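How to Clean Scuffs Off a White Tabletop

Plain white tabletops pick up gray marks from shoes, bags and pan bottoms. Most come off with things you already have.

What you need
Dish soap
Baking soda
Two soft cloths
Warm water

Steps
1. Clear the table and wipe off any crumbs. Grit under the cloth will scratch.
2. Mix a few drops of dish soap into 200 ml of warm water. Wipe the whole top and dry it.
3. For marks that stay, stir baking soda with a little water into a paste. Try it first on the underside.
4. Rub the paste on lightly with a fingertip and a damp cloth. Leave it five minutes.
5. Wipe twice with clean water and dry.

Do not use steel wool or powdered cleanser on a matte finish. Both leave shiny patches. 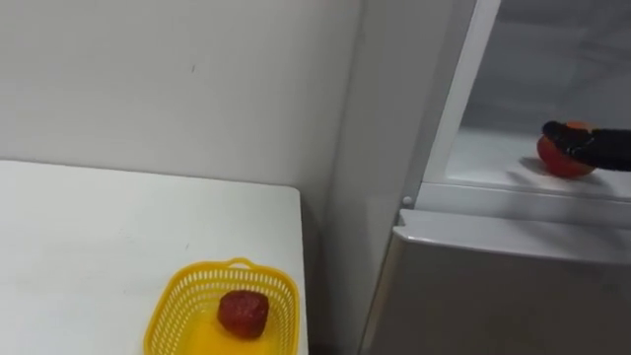 Faint smudges on a matte white top, with a yellow plastic basket.

If a mark is still there after two rounds, it is probably a scratch. Alina Stoica in Dindonham suggests a white touch-up pen for those. Let it dry overnight before you put anything back.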